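Print this page
E-mail this page

Clestavthorpe Dental Supply
Laboratory Equipment / Articulators / Lirico 300

Lirico 300 Semi-Adjustable Articulator

The Lirico 300 is an arcon-type semi-adjustable articulator for crown, bridge, and full denture work. It holds upper and lower stone models in a fixed relation to the hinge axis and reproduces side and forward movements of the jaw within the ranges listed below. It is supplied to dental laboratories, teaching clinics, and practices that mount their own cases.
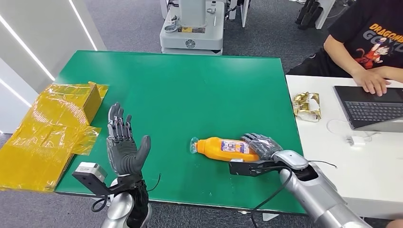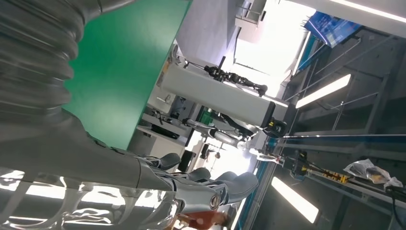

Construction

The upper and lower frames are cast aluminum, machined on the mating surfaces and hard anodized. Condylar balls are stainless steel. The condylar housings ride on the balls without play when the centric latch is closed. With the latch open, the upper frame lifts off for waxing and can be set down inverted on its rear feet.

The incisal pin is stainless steel with an engraved scale. Zero on the scale corresponds to parallel frames. The pin is held by a single thumb screw and can be reversed to present either the rounded or the flat end to the guide table. The standard guide table is flat acetal. An adjustable metal table with lateral wings is available as an option and fits the same two-screw mount.

Adjustments

Condylar inclination is set independently on each side with a locking screw. The scale is engraved in degrees and is read from the outer face of the housing. Bennett angle is set with a second screw on the underside. Both screws accept the hex key stored in the base.

Immediate side shift is not adjustable on this model. Laboratories that need this setting should order the Kudach side shift housings, which replace the standard pair and are calibrated with the same gauge block. The housings are sold in matched pairs only. Do not fit one Kudach housing together with one standard housing.

Mounting system

Models are mounted on Hamdan magnetic plates. Each plate consists of a disposable plastic insert and a steel retention disk. The insert is keyed in three places, so a model can be removed and returned to the same position. Screw-type plates from older Lirico models also fit, using the brass center bolt in the accessory bag.

Articulators calibrated with the gauge block can exchange mounted cases. A case mounted in the clinic can then be sent to the laboratory as models only, and the articulator stays where it is. Both instruments must be calibrated with a block from the same series. The series letter is stamped on the end face of the block.

Specifications

Type: arcon, semi-adjustable
Frame clearance: 156 mm
Incisal pin travel, up or down from zero: 9 mm
Mounting bolt length: 19 mm
Condylar inclination: adjustable, left and right independent
Bennett angle: adjustable, left and right independent
Immediate side shift: fixed at zero (standard housings)
Frame: cast aluminum, hard anodized
Condylar balls: stainless steel

Supplied with

Articulator with flat acetal guide table
Incisal pin, reversible
Two Hamdan retention disks
Package of Hamdan plastic inserts
Brass center bolts for screw-type plates
Hex key
Printed manual

The gauge block is not included and is ordered separately. One block serves any number of instruments.

Calibration

1. Remove both models and clean the mounting faces. Stone residue under a disk will tilt the block.
2. Set the incisal pin to zero and close the centric latch.
3. Seat the gauge block on the lower disk. The arrow faces the incisal pin.
4. Lower the upper frame until the upper disk contacts the block.
5. Check that the pin touches the guide table. A strip of shim foil should hold with light resistance.
6. If the foil slides freely or the pin stands high, loosen the two set screws on the upper disk, let the disk settle on the block, and retighten the screws evenly.
7. Repeat step 5.

Check calibration every 300 mountings, and after any fall. An instrument that cannot be brought into agreement with the block should be returned for service. Bending the pin or filing the guide table to correct an error voids the warranty.

Care

Brush off stone and wax after each case. Do not boil out wax with the models on the instrument. Steam may be used on the frames but not on the condylar housings, which are greased at assembly. Apply one drop of light machine oil to the latch pivot each month. Acetone and chloroform will mark the acetal table.

Ordering

Lirico 300 articulator, complete
Lirico 300 articulator with adjustable guide table
Lirico gauge block
Kudach side shift housings, matched pair
Hamdan retention disk, single
Hamdan plastic inserts, package
Replacement incisal pin
Replacement acetal table

State the series letter of any existing gauge block when ordering so that the new instrument can be set to match before shipping. Orders received by 2 p.m. for items in stock ship the same day. Instruments set to a customer's series ship the following working day.

Print this page
E-mail this page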